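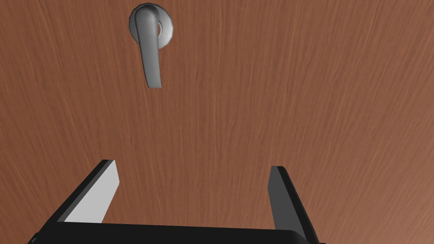

So the fire alarm went off in our halls again on Monday, at ten to six in the morning, and this time it was toast. Toast! I have lived in Dindari Court for one term and I have now stood in the car park in my dressing gown more often than I've been to my statistics lectures.

There are 303 of us in the building, and I think every single one came out in odd shoes. Precious Mathebula from the floor above had brought her duvet (clever), and Senyo had brought a bowl of cereal but no spoon, so he drank it. It was freezing. We were out there for 53 minutes while the fire crew went round every kitchen, and then the warden, Lizelle Visser, read the names off a list that still had last year's students on it — she got through most of the second floor before anyone told her.

The toast belonged to someone on the fourth floor. I know who it was and I'm not going to say, because they bought us all doughnuts afterwards and I was given a jam one.

We've since had an email. Toasters are now banned between 11 at night and 7 in the morning, and there's a £60 charge if you prop open a kitchen door. Zinhle wants to start a petition about the toaster thing and has 14 signatures so far, mine included, though I mostly signed it so she'd let me past on the stairs.

Anyway, I've got an essay due and I've written the title. My slippers are still drying on the radiator.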